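Does anyone really need a desk pad?

I have been told for years that a big felt pad will change how I work. Iona Cowie swears by hers. Ewan Tosh bought 2 and gave one away, which tells you something. The claim is always the same: put down a nice soft rectangle and the mess will arrange itself around it.

I don't buy it. Felt is fine for not scratching a table, and it keeps small screws from rolling off onto the floor. It does nothing at all about cables. You plug in a power strip, you plug an adapter into that, and now you have a cord going over the front edge where your knees are. 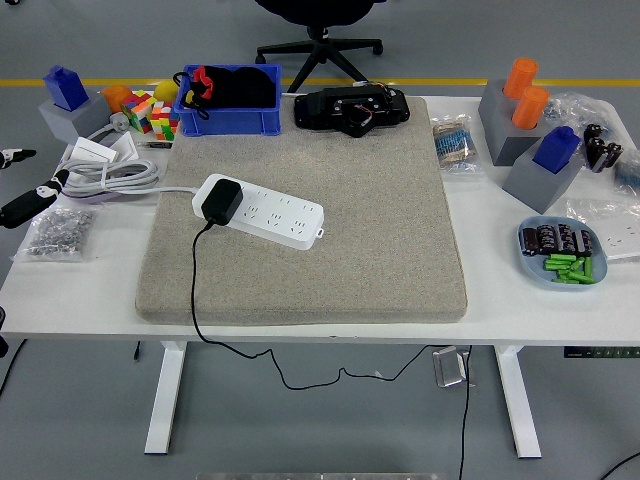 Power strip on the felt, parts everywhere else.

The bins and bags do more good, if you ask me. A plate works for batteries. Clear bags work for resistors and screws, as long as you put things back in the right one, and I usually don't until March or so.

Heather Mackay says I should screw the strip to the underside of the table and be done with it. Maybe. I've seen her table, and there's a strip under it and another one on top.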